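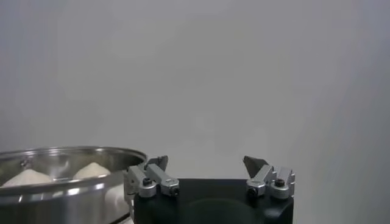
Neue Hausregeln für Greifarme in Backstuben und Großküchen

Jollingate, 2023-04-23 - Der Küchenverband Grulidell hat einen Leitfaden für den Einsatz von Roboterarmen an offenen Lebensmitteln veröffentlicht. Das Papier richtet sich an Bäckereien, Kantinen und Cateringbetriebe, die Greifarme beim Portionieren, Umsetzen oder Abwiegen einsetzen oder einen Versuch damit planen. Es ist für die Mitglieder freiwillig, soll aber ab August Grundlage der verbandsinternen Betriebsbesuche sein.

Der Text ersetzt ein Merkblatt, das sich im Wesentlichen auf Schutzzäune und Not-Halt-Schalter beschränkte. Hygiene kam darin nur am Rand vor. Nach Angaben des Verbands häuften sich zuletzt die Anfragen von Betrieben, die wissen wollten, wie ein Greifer zwischen zwei Arbeitsgängen zu behandeln ist und wer das im Reinigungsplan abzeichnet.

Der neue Leitfaden teilt den Arbeitsplatz in 4 Zonen ein: Produktzone, Spritzzone, Bedienzone und Umfeld. Zur Produktzone zählt alles, was das Lebensmittel berührt oder sich unmittelbar darüber bewegt. Damit fallen auch Handgelenk und Gehäuse des Greifers darunter, sobald der Arm über einer offenen Schüssel arbeitet. Bisher hatten viele Betriebe nur die Fingerspitzen gereinigt.

Für offen liegende Schraubenköpfe, Fugen und Absätze am Greifer verlangt der Leitfaden entweder eine lebensmitteltaugliche Abdeckung oder eine Sichtprüfung vor jeder Schicht. Eine Prüfung am Schichtende genügt nicht mehr. Fingerauflagen müssen sich ohne Spezialwerkzeug abnehmen lassen und werden einzeln nummeriert, damit ein fehlendes Teil sofort auffällt. Fehlt eines, ist die Charge zu sperren, bis das Teil gefunden ist.

Ein eigener Abschnitt behandelt mehlhaltige Umgebungen. Druckluft ist dort zum Reinigen des Greifers untersagt, erlaubt sind Absaugen und feuchtes Wischen. Schmierstoffe im Bereich über dem Produkt müssen für Lebensmittelbetriebe zugelassen sein. Das Datenblatt hängt am Arbeitsplatz aus, ein Ordner im Büro reicht nicht.

Schüsseln und andere Behälter dürfen nur auf festgelegten Stellplätzen stehen. Wird ein Behälter gegen einen mit anderer Höhe oder anderem Rand getauscht, muss der Bewegungsablauf einmal langsam und ohne Produkt durchfahren werden. Den Lauf überwacht eine eingewiesene Person, die den Zustimmtaster in der Hand hält. Auch bei reinen Versuchsaufbauten gilt: Was mit dem Greifer in Berührung kam, geht nicht in den Verkauf.

Ausgearbeitet wurde der Leitfaden von einer Arbeitsgruppe unter Leitung von Melquiades Cárdenas. Er war zuvor beim Anlagenbauer Nuvedier für Abnahmen zuständig. "Die meisten Mängel finden wir nicht in der Steuerung, wir finden sie an Stellen, die keiner auf dem Putzplan hat", sagte Cárdenas bei der Vorstellung in Jollingate. Die Gruppe habe deshalb zuerst Reinigungspläne gesammelt und erst danach über Geschwindigkeiten und Kräfte gesprochen.

In die Arbeit flossen Rückmeldungen aus nahezu 80 Betrieben ein. Umstritten war bis zuletzt die Dokumentation. Kleinere Bäckereien hatten sich gegen ein tägliches Protokoll ausgesprochen und auf den Aufwand verwiesen. Der jetzt gefundene Kompromiss sieht ein Blatt pro Woche vor, auf dem jede Schicht mit Kürzel bestätigt wird. Abweichungen müssen weiterhin am selben Tag eingetragen werden.

Die Großbäckerei Mendoza wendet die Regeln bereits probeweise an. Dort wurde die Einweisung neuer Kräfte auf 70 Minuten verlängert, einschließlich einer Übung zum Abnehmen und Wiedereinsetzen der Fingerauflagen. Über eine Ausweitung auf die Nachtschicht will der Betrieb nach dem Sommer entscheiden.

Der Leitfaden ersetzt weder die Risikobeurteilung noch die gesetzlichen Hygienevorschriften - darauf weist der Verband im Vorwort ausdrücklich hin. Mitglieder erhalten das Papier kostenlos über die Geschäftsstelle in Jollingate. Eine gedruckte Fassung für den Aushang ist in Vorbereitung, Anmerkungen zum Text nimmt die Arbeitsgruppe bis zum Inkrafttreten schriftlich entgegen.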